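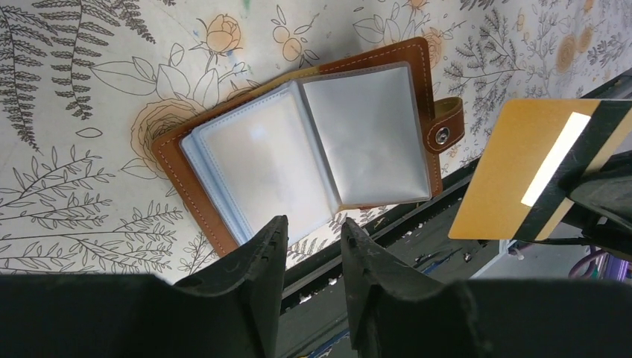

The card holder, open on the kitchen tablecloth.

The Card Holder
Posted Mar 27, 2024

Kastriot Karagiannis found his father's card holder in the drawer under the toaster, behind the takeout menus and a roll of tape that had gone hard. He put it on the table and went back to the drawer, because he had told his sister he would finish the kitchen by noon.

It was twenty past eleven. He had done the cabinets on Monday and the shelf over the stove that morning. The drawers were slower. The cabinets held plates, and plates went into newspaper and into a box. The drawers held batteries and keys and warranty cards for things that had left the house years ago.

He made coffee and sat down with the card holder.

It was brown, with light stitching near the edge and a strap that closed with a metal snap. The strap had taken a curl over the years and didn't want to lie flat. When he opened it the plastic pockets stuck together a little and then came apart. His father used to do this at the counter of every store in town, flipping through the sleeves with his thumb while the line grew behind him. He knew where each card was. He just liked to go past the others first.

Kastriot took the cards out one at a time and made two piles. One pile was for cutting up. The other was for things his sister might want to see.

The library card went in the second pile. So did the membership card for the Portela Swim Club, which had closed when Kastriot was in high school. His father had never learned to swim. He had sat by the pool in long pants and read the paper and called out the time every half hour.

The bank card went in the first pile, and the gas card, and a plastic card from Narkard Hardware that gave five percent off paint. There was a punch card from the car wash with one punch left. He thought about that one and put it in his shirt pocket.

The last card was yellow-orange with a black stripe. He didn't recognize it. There was a white strip next to the stripe, where a person was supposed to sign, and his father hadn't signed it. He turned it over. It was a gift card from Venari, the shoe store on Fulton Street.

Kastriot had given it to him. He remembered it then, the December before last. He had bought it at the register on his way out, because he had gone in for his own boots and it was the week of his father's birthday. He had put 85 dollars on it. The girl had asked if he wanted an envelope and he had said no.

He called the number on the back. A recording asked him to enter the card number, and he did, and it told him the balance was nineteen dollars.

He listened to it again to be sure. Then he did the subtraction on the back of a menu. His father had spent 66 dollars at the shoe store.

He got up and looked in the hall closet. His father's shoes were still there, the black pair and the brown pair and the garden pair, and he knew all of them. He looked under the bed and in the back porch. Then he washed his cup and did two more drawers.

At a quarter to one Zuleica Pacheco knocked on the side door. She lived in the other half of the duplex and had been bringing soup, though he had asked her not to go to the trouble. She set the pot on the stove and looked at the boxes.

"You're fast," she said.

"I'm behind. I was supposed to be done."

She saw the card holder on the table. "Oh, he had that out all the time. He used to let Danny play with it."

Danny was her grandson. He was seven, or maybe eight by now. Kastriot had seen him on the stairs.

"Play with it how?"

"They played store. Danny was the store. Your father would buy the salt shaker, and he'd have to find the right card, and Danny would say no, sir, declined." She laughed. "He said that every time. I don't know where he got it."

Kastriot picked up the yellow card and held it out so she could see. "Did he ever buy anything with this one?"

She leaned in. She didn't have her glasses on. "Is that the shoe place?"

"Yes."

"Then that was the sneakers," she said. "For Danny, for school. The ones with the lights in the heel. I told him it was too much. He said it was a gift card and he already had shoes." She straightened up. "I tried to pay him back. I put 30 dollars in an envelope under his door and he put it back under mine. We did that for a week."

"Who won?"

"He did. He mailed it."

She told him to heat the soup slowly and went home. He could hear her through the wall, moving a chair, and then her television.

He ate at the table with the card holder pushed to one side so he wouldn't spill on it. The tablecloth was the white one with the plants drawn on it in thin lines. His mother had bought it, and his father had kept using it and washing it too hot. Kastriot hadn't packed it yet. He had been leaving the table for last - he needed somewhere to work.

After lunch he cut up the bank card and the gas card and the hardware card. He used the kitchen scissors and put the pieces in two different trash bags, the way his father would have told him to. He wrote DRAWERS on the last box. There was an old Tosix radio that didn't fit in anything, so he carried it out to the car and put it on the back seat.

His sister called at three and asked how it was going.

"The kitchen's done," he said. "Except the table."

"Did you find anything?"

"His cards. I saved you the swim club one."

"He couldn't swim," she said.

"I know."

She wanted to know about the garage. He told her it would take all weekend and that she should bring gloves. When they had hung up he wiped the empty sleeves with a dish towel and slid the library card back in, and the swim club card behind it. The strap took two tries to close.

The yellow card he kept out. He found an envelope in one of the boxes, from some bill, and crossed out the window with a pen. He wrote Danny on the front. He thought about adding the balance and then he did, in small numbers, in the corner.

He took it out the side door and across the porch. The envelope caught on the weather strip, and he had to get down on one knee and work it through with his finger.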